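# Buying the folding cell: questions people keep sending me

Last updated May 2018 by Yareli Figueroa, equipment planning. If your question isn't in this list, it's probably the one about the parking lot, and that's a different budget.

### What are we buying?

One two-armed workstation from Jernel, with grippers, wrist cameras, a padded work surface and a controller. It handles team uniforms between the dryer and the bagging line. It does not do socks. Please stop asking about socks.

### Why two arms? One is cheaper.

One is cheaper in the way that one shoe is cheaper. A jersey held at a single point hangs in whatever shape it likes, and we'd be paying for a very slow coat hook. We priced the single-arm version from Kulach in March, and by the time we'd added a clamp table to stand in for the missing hand, the gap was $598. 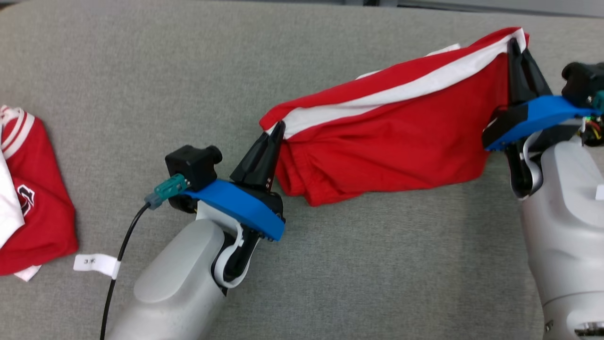 The second arm also gives us something to run on while the first one is being serviced, although only for moving piles from one side to the other.

### Do we need the wrist cameras?

Yes. The quote lists them as optional, next to the warranty and the power cord. Budget for one per arm and a spare cable for each. Cables on moving wrists get bent all day long and they're priced like jewelry, so put them under consumables or finance will want a form every time.

### Can I swap in cheaper gripper fingers?

Eventually. Ochoa sells a set for $63 and Jernel's own set is $316. I'd like to buy both and wear them out side by side, but the warranty is void with third-party fingers for the first year. Ask me again next spring.

### What about the work surface?

Get the woven cover, in gray. Most of what we wash is red or white and both show up fine against it. Order two covers so one can be in the laundry, which I'm told we have access to.

### How fast is it?

Slower than Lisus, who has been folding here since before the building had air conditioning. The plan doesn't assume it beats her. It assumes it takes the second shift, which we've been advertising for without much luck.
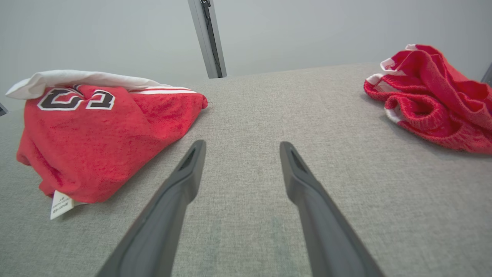
For planning purposes, use 100 garments a shift and be pleasantly surprised if we do better. Don't use the number in the brochure. I called to ask how they got it and was sent another brochure.

### What's not in the quote?

Freight, the frame anchors, the electrician and training. Also the table for people to put their coffee on, which will otherwise be the work surface.

### Who signs?

Me first, then operations, then finance. Send changes before I sign - afterward they cost a change fee and my good mood.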